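Intro to Service Robots – handout, week 8
Reviewing a product: the Grera two-hand kit

Reading for today: vendor sheet from Slanina (reseller), first two sections only. Skip the warranty stuff.

What is being sold
Pair of hands, controller, license for the Istau simulator. 12 months of updates, then you pay again. Hands can be leased seperately – ask what's left out of the lease price, students always miss this.

What the vendor claims
– kitchen tasks "out of the box"
– same control code in sim and on the real hands
– setup in 15 minutes (took us most of a lab period at Dustmont, license server mostly)

What to check
Cycle time: sheet says 300 test runs, doesnt say on which tasks. Write to them.
Failures: are drops counted? Retries?
Clutter: demo counters are usually bare. Ask for a scene with big things in the way, long things lying across, stuff near the edge.
Handles vs. loose objects – different grasps, score them apart. A bar handle is a fair first test for a drawer. Cups second.

Sim scenes
Load the marble counter scene for the exercise. Note where each hand is before you start planning, reach matters more than finger count here. 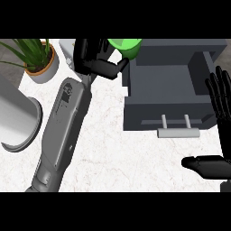 Fig. 2. Counter scene in simulation: both black hands, green cup at the top, gray cabinet with drawer handle, stick vacuum across the left half.

Exercise (pairs)
1. Pick one hand, one object. Write the approach in plain words.
2. What would you move first, and with which hand?
3. One question for the vendor that the sheet doesn't answer.

Half a page, hand in at start of next lab. Bring the sheet again, we do pricing.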